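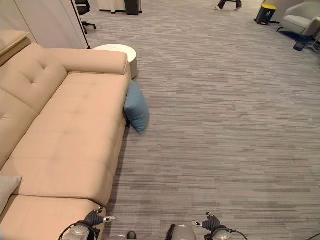
**Gondley LARP weekend, site walk before players arrive**
Walked by Kirsten Hawthorne and Donnie Pollock. September game, start 4:30 pm.
Marks: OK / FIX / NO (closed until rechecked)

## Weapons and armor

- [x] Foam swords, core check: OK. Bent each one to 45 degrees, no clicks.
- [x] Thrusting tips: FIX. Two spears have soft tips that fold over to the core. Tagged red and put in the crew car. Don't hand them out as loaners even if we run short.
- [x] Arrows: OK. Heads measured against the ring gauge. Babak is the only one issuing arrows this time.
- [x] Bows, draw weight: OK, all under limit. Babak's own bow was not here for the check and needs to go on the scale before he strings it.
- [x] Metal armor edges: FIX. The Drulum guard breastplates have a burr at the left armhole. File or tape.
- [ ] Latex shields: not checked, still in Sheena's van.

## Woods and paths

- [x] Main path to the Drulum camp: OK
- [x] Stream crossing: FIX. Second plank moves. Screw it down or rope it off and send everyone by the ford.
- [x] Goblin warren (the tarp tunnel): NO. Exit end has sagged to knee height. Needs a second way out before anyone fights in it. Kirsten does not want this reopened on a promise. She wants to crawl it herself.
- [x] Dead branches over the ritual circle: OK, the big one came down in the spring.
- [x] Glow sticks on guy lines: FIX. Camp side done, monster side not.

## Fire, light and smoke

- [x] Fire pit ring and buckets: OK, 7 buckets, all full.
- [x] Lanterns: battery only in tents. One player asked about candles for the Sikeo temple. Answer is no.
- [x] Smoke machine: OK outdoors. Not to be run in the tunnel.
- [x] Extension cords: FIX. The one behind the tavern bar has a cracked plug. Replace it, don't tape it.

## Calls and briefing

- [x] "Man down" call tested from the far field. Could be heard at the ford but not at the warren. Put a ref with a whistle there.
- [x] No-contact sashes: OK, 13 in the box.
- [x] Medical forms: FIX. Three new players in the Hämäläinen warband have not sent theirs. No form, no combat. They can play in the tavern until it's sorted.
- [x] First aid kit: restocked. Eye wash is in date.
- [ ] Night fight rules on the back of the player card: Ishbel is rewriting. The old card still says head shots count from arrows, and they don't.

## Comments

**Donnie:** I can do the plank and the cord before lunch. I'd drop the warren fight and move it to the clearing. The plot doesn't need a tunnel, only the idol.

**Ishbel:** Clearing works for me. The goblins then need a new entrance, from the north side please, so they aren't running downhill in masks.

**Kirsten:** Agreed on north side. Recheck at 3 pm: plank, cord, breastplates, shields. Warren stays NO for the whole weekend.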